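Home | Syllabus | Handouts | Screening Room | Office Hours

Writing for Animated Television
Handout 4: The Side Character Who Eats the Show
Posted Jan 28, 2024 by Cristóbal Toledo
30 comments

Okay, so last session we ran long (my fault, I got going on cold opens and couldn't stop) and we never reached the thing I most wanted to get to, which is supporting characters. I've typed up my notes so you have them before the workshop. They're messy. If something doesn't make sense, shout at me in class.

Most of the examples come from Momgate, which you should all have watched by now, at least the first six episodes. If you haven't, please do, because I'm going to spoil it left and right!

Quick refresher for anyone who joined after October. Momgate is set in Drernstead, a suburb where one front gate on one ordinary street opens onto a different version of the same street every morning. Our lead is Pia, who is eleven and wants to get to school on time. Her mother built the gate and won't talk about it. That's the whole engine. It's a really good engine, and you could run it for years.

And then there's Eskildsen.

1. What Eskildsen is for

Eskildsen is the neighbor. He's a retired ferry captain with no ferry, he's in the pilot for under a minute, and all he does is complain that the gate squeaks. If you read the pilot script cold, you'd cut him. I would have cut him! He doesn't move the plot, he doesn't know anything Pia needs, and his one joke is that he's annoyed.

But look at what his annoyance does. Everybody else on that street is amazed, or scared, or keeping a secret. Eskildsen has the sky turn green over his house and he wants to know who's going to oil the hinge. He gives us a floor to stand on. When the show gets strange, we check his face to find out how strange, and since he's always at the same level of mild disgust, the show can go as far out as it likes.
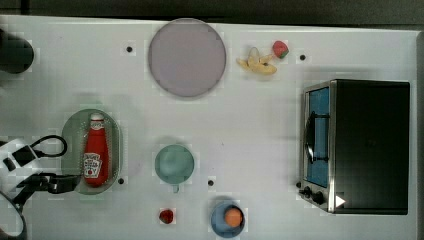
So when you're building a side character, start with the job before you start with the jokes. Ask what the lead can't do. Pia can't be bored by the gate, because if she's bored then we're bored. Somebody else has to carry that. Same goes for greed, or cowardice, or vanity – all the fun stuff that would make a lead hard to follow for a full season.

I'd like you to write the job down as one plain sentence. For Eskildsen mine is "He treats the impossible as bad maintenance." Yours can be clunkier than that. Mine was much clunkier the first time.

2. Want versus bit

A bit is something a character does every time. A want is something they'd be sad not to get. Students give me bits all day long (catchphrases, a funny walk, allergic to something) and then the character dies around page 12 of the script, and they can't figure out why, and the reason is usually that there's no want under it.

Go watch episode five again, the one in the mirror street. Eskildsen finds out that in this version of Drernstead he still has his ferry. He gets to see it, docked, with its lights on. And what does he do? He complains about the paint. It's the same bit we've seen for four episodes, exactly the same rhythm, and it's suddenly the saddest thing in the show. I've seen it a ridiculous number of times and I still have to look at the ceiling for a second.

Please notice how little dialogue there is. I went through and counted the words he says in that whole episode: 72. The mother has more than that in her first scene.

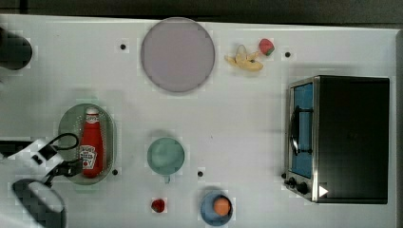
Plate, toy banana and strawberry on a white table.

3. How much is too much

Boltance is the cautionary tale here, and I say that as somebody who loved Boltance. Season one had a vending machine that gave bad advice. Great character. It showed up once an episode, said something awful to the hero, dropped a snack, and we moved on. People adored it.

Season two gave the vending machine a brother. Then a backstory, then a love interest, then a two-part episode inside the machine where the hero was on screen for maybe a couple of minutes. I remember watching that and feeling like I'd eaten an entire cake. Everything I'd liked was there and there was just so much of it.

My rule of thumb, and you're welcome to fight me on it: a side character can have a whole episode once the audience has started asking a question about them. With Eskildsen the question is "What happened to the ferry?" and the show plants it early. With the vending machine, I don't think any of us were wondering about a brother.

Some things I look at when I'm deciding whether a character is getting too big:

- Does the lead still make the last decision in the episode?
- Could I swap in a different side character and keep most of the scene?
- Is the character explaining their own joke?
- Am I writing this scene because it's easy? (This one hurts. The loud characters are so easy to write.)

4. Voice

Short section, we'll do the rest out loud. Cover the names in your script and read the lines. If you can't tell who's talking, fix it – and don't fix it with slang. Fix it with what the person notices. Eskildsen notices hinges, rope, weather, rust. Pia notices clocks. The mother notices who's in the room before she speaks, so she nearly always comes in half a beat late, and the storyboard artists picked up on that and ran with it.
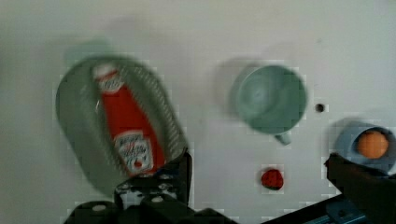 FOR THE WORKSHOP

Bring one scene with your lead and one side character. Keep it under 377 words, and yes, that's a weirdly exact number, it's what fits on one page with the margins I like. Put the job sentence at the top. Print two copies if you can.

The longer assignment is the spec episode outline, 2,000 words, and it can be for Momgate, Boltance or a show of your own. If you pick Boltance, you may use the vending machine but I'm begging you to leave the brother alone.

Reading: the pilot and episode five of Momgate in script form, both in the course folder. Read five with the sound of the episode out of your head if you can manage it. On paper the ferry scene looks like almost nothing, barely a third of a page, and I want to talk about how the writer trusted that.

Share this handout | 30 comments | Back to Handouts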